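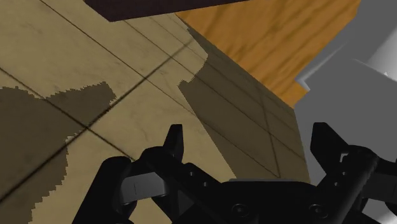
Mathis Aubert asks whether two grippers can be compared fairly when one was tested last September and the other this week, on a different controller. The short answer is that they should not be, unless the earlier trials are run again. The tips that follow set out how the Arnerico Home Workshop Service recommends arranging a comparison, first in simulation and then at the bench.

Search tips and guides Enter keyword Go

Tue 16 April
By Cúc Hà, Arnerico Home Workshop Service

Comparing Grippers for Household Tasks: Workshop Tips

Before you begin

Write down the task in one sentence. "Pick up a cable from a flat lid and place it in a tray" is a usable task. "Tidy the bathroom" is too broad, and two testers will score it differently.

Change one item at a time. If the gripper is under test, the arm, the camera, the controller settings and the starting pose stay as they were. Members often replace the fingertips and the camera mount on the same afternoon and then cannot say which of them helped.

Keep a copy of the settings file with each set of results. The Droltgate controller saves its settings under the same name every time and will overwrite the previous file without a warning. Rename the file before starting the next set.

Fingers and fingertips

Measure the opening at the tips with the gripper fully open, and measure it again at the end of the session. The printed figure for a gripper may be taken at the base of the fingers. Record your own.

Check that both fingers reach the closed position together. On linkage grippers, a worn joint on one side will push a light object sideways before the second finger arrives. A strip of paper stood on edge between the fingers will show the fault quickly.

Narrow tips suit cables, combs and toothbrushes. Broad pads are better for bottles and folded cloths. For a mixed set of household objects, test both and report them separately; an average of the two conceals the difference you are trying to find.

Clean rubber pads with a damp cloth and let them dry completely before the first trial. Do not use furniture polish or any product containing silicone.

Cameras

A wrist camera should show both fingertips at full opening. If one tip leaves the view, move the mount and start the set again. Results from before and after the move do not belong in the same table.

Use a second, fixed view wherever possible. The wrist view is useful for the last part of the approach, but it tells the reviewer little about the clearance between the arm and a wall. Lợi Kiều recommends saving both views for failed trials at least, and we have adopted this as our practice.

Tile is a demanding background. Joint lines that run at an angle to the fingers may be taken for object edges by simple detection software, and hard shadows cause the same trouble. Test with the light in two positions before concluding that the camera is at fault. 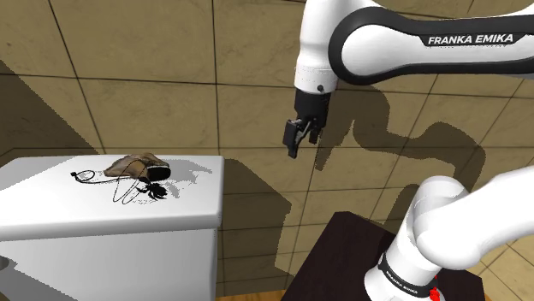 Franka Emika arm with open gripper beside the white fixture, simulated tiled room.

Small objects on a raised surface

Lids, shelves and ledges leave less room for error than a tabletop. Set the approach height above the tallest object present, including those that are not being picked up. Allow for the gripper body as well as the fingers, particularly where there is a wall behind.

Thin cable deserves its own set of trials. Approach across the cable, with the fingers on either side of it, and choose a section away from any loop. Score a grasp that catches two strands as a failure unless the task sentence says otherwise.

In simulation, soft and thin items are frequently modeled as rigid shapes. A cable that lifts in one stiff piece on the screen should be tested at the bench before any result is reported.

Running the trials

Run 20 trials for each gripper on each object. Alternate the grippers in blocks of 5 where the mounting plate makes this practical. The Flikance plate does; older plates may need to be realigned after each change, and in that case it is preferable to complete one gripper first.

Simulated trials cost very little, and 600 of them can be left to run overnight. They should still be listed apart from bench trials. In our own comparison, 458 of 600 simulated cable grasps were scored as successful. The bench trials for that object have yet to be completed, and no recommendation is made.

Note the manner of each failure in a few plain words: slipped, missed, pushed away, stopped by controller. Chiến Tôn's score sheet has a column for this purpose and may be copied freely.

Before any change of fingers at the bench, stop the arm and switch off power to the gripper. Corrections to this page may be sent to the guides desk.

Contact the guides desk | © Arnerico Home Workshop Service | Back to top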